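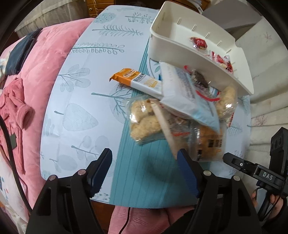

# Prenell Snack Sort: Open-Day Subset

Data card for the snack-sorting recordings made at the Gendia open day in March. Covers contents, recording setup, file layout, annotation and known problems. The subset is a part of the larger Prenell collection of household handling tasks and uses the same schema, except where noted.

## Summary

- Task: move packaged snacks from a pile into a bin
- Hardware: two hand-held grippers, one operator per station
- Segments: 3,100 recorded, 2,000 released
- Setting: furnished room, daytime, no studio lighting
- Release format: one folder per segment
- Maintainer: Menon data group

## Background

Gendia opens its demonstration rooms to visitors once a year. This year the program included a hand-held gripper station, where visitors watched trained operators work through a sorting task and could then ask for a turn. Only operator segments are in this release. Visitor turns were recorded under a separate consent form and are excluded.

The task was chosen for its mix of rigid, soft and crinkled packaging. Bars, pastries in film and small sachets each need a different approach, and clear wrapping is hard for most depth and segmentation models. The station ran from 10 a.m. to 4 p.m. with a break at noon.

## Task definition

A segment starts when both grippers are inside the work area and ends when the operator gives the verbal stop. Operators were told to:

1. Pick one item at a time.
2. Release it inside the bin, below the rim.
3. Leave a dropped item where it lands and go on to the next.
4. Keep the bin in position unless it blocks a pick.

No order was prescribed. Items could be taken from any side of the pile, and either gripper could be used.
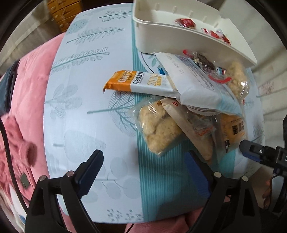
Fig. 2. Pile in front of the tray, two red-wrapped candies inside. The oat bar carries a "20%" mark on a gold band.

## Item classes

Labels describe packaging, not contents. Product names are not annotated.

- bar: long narrow wrapper with crimped ends
- film_clear: transparent package, contents visible
- film_print: opaque or mostly opaque printed packet
- sachet: small packet, any material
- other: anything the annotator could not place

Mixed packages (clear body, printed end) go to film_clear if the contents can be recognized by type. Overlapping items get separate masks. An item hidden to the point where its class cannot be decided gets the label other and the flag occ=1.

## Annotation

Masks were drawn in Sistulano, version 5, by in-house annotators. A set of 1,000 segments was labeled twice to check agreement. Most disagreements were between sachet and film_print, where the size limit was read differently. The class guide was revised after the check and the affected masks were redone.

Grasp events carry three fields: close, lift and release. Timestamps refer to the device clock of the gripper that made the grasp.

## File layout

 segments/
 <segment_id>/
 video_left.mp4
 video_right.mp4
 pose.csv
 width.csv
 events.json
 masks/
 splits/
 train.txt
 val.txt
 test.txt

Pose is in meters and unit quaternions, in the frame of the left device at segment start. Gripper width is in millimeters between pad faces. Missing samples are written as empty fields and should not be read as zero.

Splits are made by operator. No operator appears in more than one split.

## Known problems

- Motion blur on fast lifts. Masks in blurred images are marked blur=1 and are less exact at the edges.
- Glare on clear film. Pose tracking is not affected, but mask borders may follow the highlight.
- Printed tablecloth. Leaf and fern motifs produce false detections in models trained on plain surfaces.
- The second device and the operator's hand enter the view of the first. They are not masked in this version.
- Clock offset between devices. Apply the value in events.json before merging the two streams.

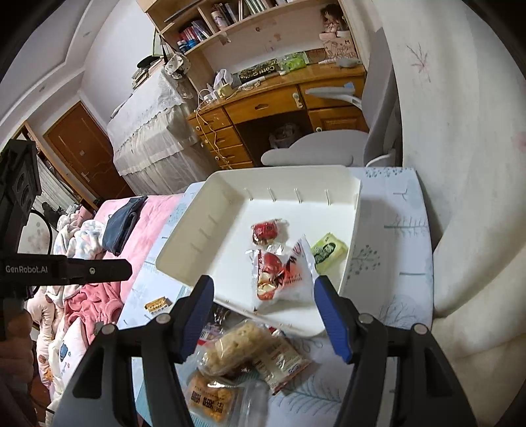 ## Excluded segments

Segments were dropped for lost tracking, missing stop command, or a visitor entering the work area. Segments with failed grasps were kept and can be filtered with the field outcome.

## Changes

- 0.2: class guide revised, sachet limit added, test split rebuilt
- 0.1: first internal release

## Use

Research use only. Cite the subset name and version. Do not attempt to identify operators from hands, clothing or room contents. Report label errors by segment ID and mask number.

Search this repository Go

Contact: Menon data group | © Gendia | Back to top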